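Review: the Oslow teaching kit, after our first 900 demonstrations

by Folasade Uzor
2023-02-02

We've had the Oslow kit on the bench since November and I've been putting off writing this up because I kept wanting to go back and use it instead. That should tell you most of what you need to know, but here are the details for anyone trying to decide whether their lab or classroom could live with one.

Oslow is a leader-and-follower setup. You hold a small handheld arm, the big arm copies you, and the software (called Prarnedura, which none of us could spell for the first week) stores the joint positions and the camera video together as one episode. Collect enough episodes of the same task, train a policy on them, and see what the arm does on its own. We bought ours through Onuoha, who also sold us the spare gripper fingers.

Setup

It took Tihomir Mladenović and me one long afternoon, and most of that was cable routing. The printed guide is short and clear. The calibration routine walks you through each joint in turn and won't let you skip one, so you can't end up recording a whole day on a bad zero. I have done that with other gear and I still get a little sick thinking about it.

One gripe: the clamp on the leader arm is made for a thick bench. Ours has a thin top and we had to shim it.

How it feels to drive

Wonderful! I mean it. The leader arm is light, the delay is small enough that I stop noticing it after a few minutes, and the trigger for the gripper has real travel in it, so you can close slowly on something soft-sided. Omolara Ibrahim had never driven an arm before and was recording episodes we could keep before lunch. She's now better at it than I am, which I'm choosing to be happy about.

You do get tired. After an hour my wrist starts making lazy shortcuts, and those shortcuts go straight into the data. We swap drivers every 30 minutes or so and write the driver's name in the episode notes – Prarnedura has a free text field for that, and you can filter on it later.

Recording and sorting

This is where the kit really wins me over. A foot pedal starts and stops an episode. A second press within 3 seconds of stopping marks it as a bad take. Your hands never leave the leader arm, and you don't have to shout across the room for someone to hit a key. Out of our first 900 episodes we threw out 133, mostly missed grasps and a few where the driver simply forgot what came next.

The review screen plays episodes side by side at whatever speed you like. Piroska Veres goes through them at four times speed with a cup of tea and catches things I miss at normal speed. I'd love a way to trim the dead time at the start of an episode from that same screen. Right now you have to export, trim and bring it back in.

The task we gave it

Nesting and stacking plastic bowls and cups. It's cheap, nothing breaks, and it is harder than it sounds. Thin rims punish a sloppy approach angle, and a glossy bowl looks different to the camera every time it tilts. We change the layout between episodes and leave some cups lying on their sides on purpose, so that the policy doesn't learn one tidy table by heart. The green cloth has been a good buy too, with the bright plastic standing out well against it.

The rim grasp is the part worth practicing. Come in from the back edge, close, lift, and keep the bowl close to level as you bring it over the one it's going into. The gripper is narrow enough to do this without blocking your own view of the target.
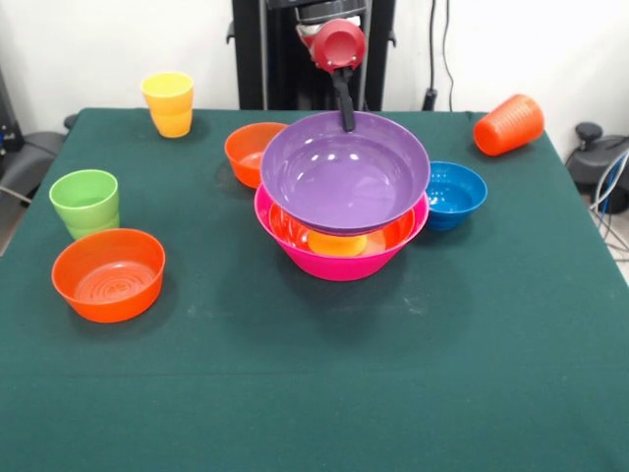

What I'd change

The trim tool, as I said. A clamp for thin tables. A louder click from the pedal, or a light, so you know the press went in. Oluwatosin Shehu would add longer cables to the list, and he has a point if your computer sits more than a few steps away.

The Cilel arm we used before was stronger and could reach farther, and if you're moving heavy parts you should look at that one first. For tabletop work with light objects I wouldn't go back.

Who should get one

Small teams who want to collect their own demonstrations and don't have an engineer to spare for building the recording side. Teachers, too, if the budget stretches. Our policy still fumbles the smaller cups, so we're recording another batch of those this month, with Omolara doing most of the driving.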